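Fill power is the wrong number to print on a jacket

Insulated jackets are sold on fill power. The figure states how much volume a fixed weight of down occupies after conditioning in a cylinder. It is a property of the fill, measured before the fill goes into anything. It says little about the garment.

Warmth depends mostly on loft over area, and loft depends on how much fill is used, how the chambers are cut and how well the shell holds air. A jacket with 500 fill down and a generous charge will beat a thin one with a far better grade. The Vudberg catalog prints the grade in large type on every page and gives fill weight for 15 of its 25 jackets. Zuledwood gives no weights at all. Buyers are left comparing the one value that cannot be compared alone.

Stitched-through construction makes the problem worse. Each seam pins the outer shell to the lining, so thickness at the seam is close to zero. Narrow channels keep the fill from shifting but add seam length, and every added seam is a cold line. Box walls avoid this at the cost of fabric, labor and some weight.

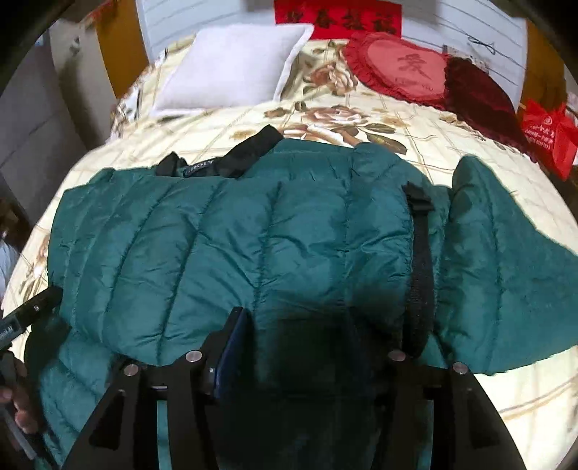 Labels should carry three values: fill weight in grams for a stated size, channel spacing, and loft measured on the finished garment. None of these needs a laboratory. Talebi already lists the first two for its sleeping bags, and the table fits on a hang tag.

The usual objection is that shoppers will not read it. Some will not. They do not read fill power either – they read that 908 is larger than 500 and pay the difference. A finished-loft figure would at least reward them for preferring the larger number.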